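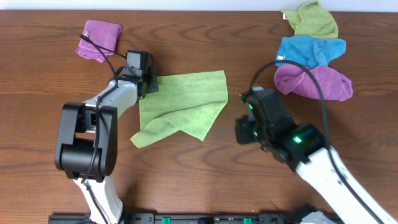
April 25, 2023 – Pauses

Home late, feet hurt, brain still going, so I'm writing this down before I lose the thread.

Today was the first full day of trying Rajitha's pause idea on the towels and I think it works?? I keep wanting to put a second question mark on everything because we've been burned before (February, the Great Lighting Mistake, never again). But the trained model stopped freezing over the pile. For weeks it would reach toward the next towel and then just hang there, like me in front of an open fridge, and no amount of extra training on Duron would shake it loose.

Her theory was that we taught it to do that. When one of us drives the arms, we stop and think. We look at a rumpled corner, we decide it's a bad corner, we look for a better one, and the whole time the recording is going and the arms aren't moving. So the model learns that when towels are lying in a heap, a very good thing to do is nothing. I said surely that can't be so much of the data, and Karthik pulled up the joint speeds and was very quiet and then turned his laptop around so I could see. Oof. I'm one of the worst ones. My recordings are full of me dithering!

So the fix is to cut the dithering out. Anything where both arms sit still gets trimmed, except when a gripper is opening or closing, because we tried cutting those too and the model started snatching at the cloth and missing. I spent the whole morning arguing with Karthik about where to set the threshold. He wanted it stricter. I wanted to keep the little slowdown right before a grasp. I won, mostly because I'd brought the pastries.

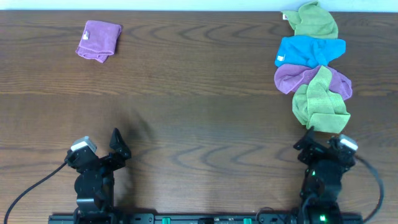 What I really care about is whether the second towel is harder than the first. It is, by a lot, and I don't think the pauses explain all of it. The first one gets a clear table to be folded on and it's over quickly. But then it has to be parked somewhere, and we settled on far left for that, like the purple one up there all on its own, with the rest still in their heap on the right. Once there's a folded square sitting in view the old model would get distracted and go poke at it. Bảo thinks it can't tell finished from unfinished when the colors match, and there was another purple one in the middle of the heap, so fair enough, I'd be confused as well. He wants a run with every towel the same color, just to be mean. I told him to wait until we've had one nice week.

Numbers, so I have them somewhere that isn't a sticky note: 400 recordings in the set, and 44 of them thrown out completely once trimmed, mainly ones where the driver gave up halfway and the file got saved anyway. Everything else stayed in. Two models trained, same settings, one on the trimmed set and one on the untouched set, and whoever was running the trials didn't know which was loaded. That last part was Shanthi's rule and I grumbled about it, but I'm glad now. I had guessed wrong on my very first trial and would've happily scored it the way I expected.

The trimmed model folds faster, no surprise, since it never saw anybody stand around. The better news is that it drops less. I'd have bet on the opposite! My worry was that all that careful looking was doing something useful, and that a model raised without it would be sloppy.
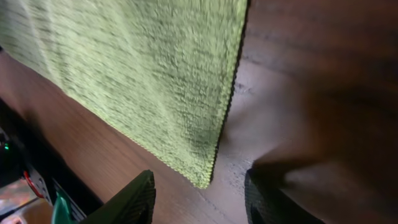 Rezaul isn't convinced, and he has a point. He says what we've measured could just be speed: a model that moves more gets more tries in before the timer runs out, so of course it finishes more towels. He wants the count per grasp and not per minute. Fine. That means going back through every trial and marking grasps by hand, and guess who said "I can do that" in front of everyone. Me. Why.

If the per-grasp number holds up we write to Prallico and ask for the longer loan on the training time. If it doesn't, we still have a faster folder and Devadiga gets a smaller section in the report. (We're calling the trimming script Devadiga now. Karthik named it and refuses to say after what.)

Other stuff. Got the noodles from Flavden again and ate them at my desk, sauce on my sleeve. Called Mom on the walk home, she asked if the robot could do fitted sheets and I laughed so loud a man crossed the street.

Tomorrow: mark grasps, reply to Shanthi about the trial order, ask Bảo where he put the spare gripper pads. And wash this shirt.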